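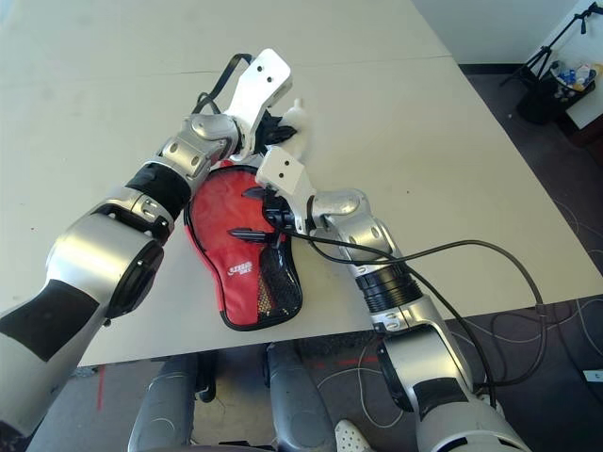
How to request your border crossing records

Travelers who are not U.S. citizens can look up recent arrivals and departures online. Older land crossings, and any notes from a secondary inspection, have to be requested in writing under the Freedom of Information Act.

1. Check the online I-94 history first. Enter your name, date of birth and passport number exactly as printed. Land exits are often missing - a gap does not prove you stayed.

2. Write down the port of entry and the month of each crossing you need. "Nogales, December, on foot" is enough to start a search.

3. File the request through the agency's online portal. Ask for entry and exit records and inspection notes by name.

4. If a lawyer is filing for you, attach signed consent. A request without it will be sent back.

5. Save the confirmation number. Use it in every later message.

6. Read the reply for withheld pages. Each one should cite an exemption. The letter also gives the deadline for an appeal.

Keep the file as received and mark up a copy only.

Written by Yaqin Wei. Checked by Ebuka Ojo, 4 February 2018.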